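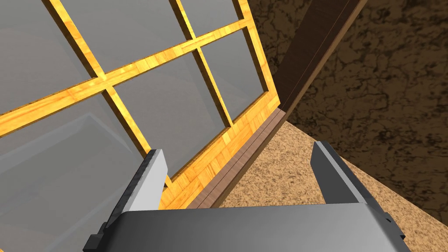 Figure 5. Simulated wrist view, jaws open, facing the window in the rendered room.

Notes for Unit 5: Training a grasp policy from rendered wrist images
Kaan Karabulut, January 2023

Last unit we used a fixed overhead view. In this unit the policy sees only what the wrist view gives it, so the fingers are always in the input and the background turns whenever the hand turns.

Method. We start with 50 scripted runs and replay each one in rooms with different walls, floors and wood finishes. The arm motion is kept the same and only the textures change. After dropping runs where the arm hit a joint limit, the set has 1058 episodes. The arm model is the Panda.

Many frames have no target object in them. In Figure 5 the gap between the fingers is empty and most of the view is window, wall and floor. Keep these frames. Heather Hapeta trained one policy without them, and it closed the jaws on strong straight edges such as window bars and trim.

Result. On 36 held-out rooms, the policy trained with changed textures finished more grasps than the one trained in a single room. The gain was small in rooms with plain walls. Both policies did poorly when glass filled most of the view.

Before the lab, read the Hollis handout, section 5, on camera pose. Bring your loss curves from the November exercise. Plots should show each training seed as its own line.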